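**Flovotari** is a student robotics competition in tabletop manipulation, held each October by the Vemance school network. Teams program a single robot arm to sort and move household objects on a shared table. The contest grew out of an after-school club started by Hanneke Prins, a physics teacher, and kept the club's name when other schools joined.

## Format

A match is played on one table with one arm. Teams don't build their own hardware. Each school receives the same arm and gripper on loan for the season, along with Yook, a block-and-text programming tool written by former club members. Yook programs can be edited between matches but not during one.

Objects are drawn from a common list that includes cups and mugs, trays, bottles and play food. Judges place them by hand before each match, and items may be upright or lying on their side. A team learns its task when the objects are already on the table. Typical tasks are "bring the bottle to the tray" or "stand every cup upright."

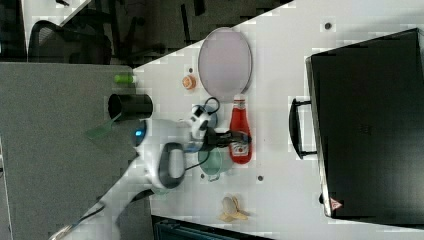
Scoring is per object. A completed move earns 50 points, and a dropped object earns nothing but may be tried again if it stays on the table. Anything that falls to the floor is out of play. Team members may stop the arm at any time, but a stop ends the current attempt.

The highest season total on record is 2,116, set by the team Flotis. The median total in the same season was 787, and a team needed 1,124 to reach the final.

## Class version

Several Vemance schools also teach a shorter version as a graded elective. It uses the same object list and scoring, with no final. Students work in pairs and keep a written log of every program change. The log counts for half the grade.

## Rule changes

Early seasons allowed teams to tape position marks on the table. Marks were banned after complaints that some programs ignored the objects and ran from fixed points. The current rulebook, dated Aug 30, 2025, also limits practice time on the match table to one session per team.

## See also

- Educational robotics
- Pick and place
- Robot competition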